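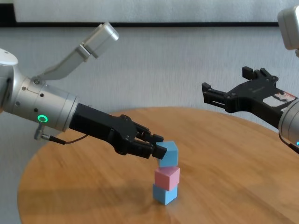 El cubo de espuma y la mesa redonda: notas sobre un juego de apilar

Por Thoa Thái

Un cubo de espuma pesa muy poco, cede bajo los dedos y no hace ruido al caer. Las tres propiedades explican su presencia en aulas de infantil, salas de espera y consultas de terapia ocupacional. También explican sus defectos. Una torre de tres piezas en azul claro y rosa parece un problema resuelto hasta que la pieza superior se apoya torcida y hay que decidir si se corrige o se suelta.

La madera maciza perdona más. Su peso asienta la pieza y la arista viva permite alinear las caras al tacto. En la espuma, la arista se comprime, la cara se abomba ligeramente con el uso y el contacto entre dos cubos deja de ser un plano. Kedir Mersha, que diseñó durante años material de psicomotricidad para Seyoum, lo resume en términos de tolerancias: «En madera se discuten décimas. En espuma se discute cuánto ha dormido el cubo debajo de otros cubos».

Densidad y corte

La espuma de celda cerrada conserva mejor la forma y se limpia con un paño. La de celda abierta es más blanda, absorbe líquidos y acaba con las esquinas redondeadas. Para apilar conviene la primera. El corte importa tanto como el material: una cuchilla gastada arrastra la celda y deja una cara cóncava, con lo que el cubo siguiente se apoya solo en el perímetro. El defecto apenas se nota con dos piezas. Con la tercera, la torre ya se inclina.

El taller Stulteck corta sus bloques en caliente y los deja reposar 102 horas antes de medirlos. Barrett Kincaid, responsable de acabados, rechaza los cubos cuyas caras opuestas no son paralelas, aunque la medida nominal sea correcta. Un cubo algo pequeño se apila bien; uno en cuña, no. La serie escolar se sirve en lotes de 120 unidades, mezclados por color y sin clasificar por tamaño.

El agarre

Sujetar un cubo blando por dos caras opuestas lo deforma. La pieza se estrecha entre los puntos de presión y la base se curva. Si se suelta de golpe, recupera el volumen y empuja contra la pieza inferior, y ese pequeño rebote basta para desplazarla. La técnica que enseña Eyerusalem Weldu en sus talleres de motricidad fina consta de dos tiempos: apoyar primero con la presión mínima, abrir después sin retirar la mano. Solo cuando la pieza está en reposo se aparta la mano, y se aparta hacia arriba.

El error más frecuente es bajar el cubo inclinado y esperar que se nivele solo. La fricción entre espumas es alta y la arista que toca primero se queda donde ha tocado. Resulta más eficaz levantar de nuevo unos milímetros que empujar de lado.

La superficie

Una mesa redonda de madera tiene ventajas poco discutidas para este juego. No hay esquinas contra las que chocar con el codo y se puede trabajar desde cualquier posición del perímetro. El inconveniente es la falta de referencia: en un tablero rectangular el borde sirve de guía para orientar la primera pieza, mientras que en uno circular hay que recurrir a la veta. Cuando es recta y visible, la veta cumple bien esa función. Basta con colocar una cara del cubo en paralelo a ella.

El acabado mate es preferible al brillante. Sobre un barniz muy pulido la espuma ligera patina en cuanto hay polvo, y la base de la torre se desplaza antes de que falle ninguna unión. Rarent, que fabrica tableros circulares para escuelas, recomienda aceite duro y un repaso anual en May... o, en el calendario escolar español, en mayo, antes del cierre de curso.
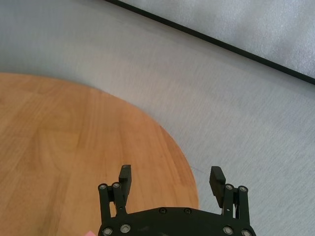

Tablero redondo de veta recta sobre moqueta gris clara.

El suelo forma parte del conjunto. Una moqueta de pelo corto retiene el cubo que cae cerca de donde ha caído; en un pavimento duro, la misma pieza rebota y termina debajo de un mueble. La moqueta, a cambio, suelta fibra, y la espuma de celda abierta la recoge con facilidad. Conviene sacudir las piezas antes de guardarlas.

Conservación

Los cubos se guardan sin peso encima y lejos de la ventana. La luz directa altera antes los rosas que los azules - en los juegos de dos colores la diferencia se aprecia pronto - y endurece la capa exterior. Liya Gebreyes, que mantiene la ludoteca Candent y sus 528 piezas, retira las que presentan marcas permanentes de dedos y las destina a juegos de lanzamiento. Para lavarlas usa agua tibia y jabón neutro, sin retorcer, y las seca sobre rejilla durante unas 4 horas por cada cara.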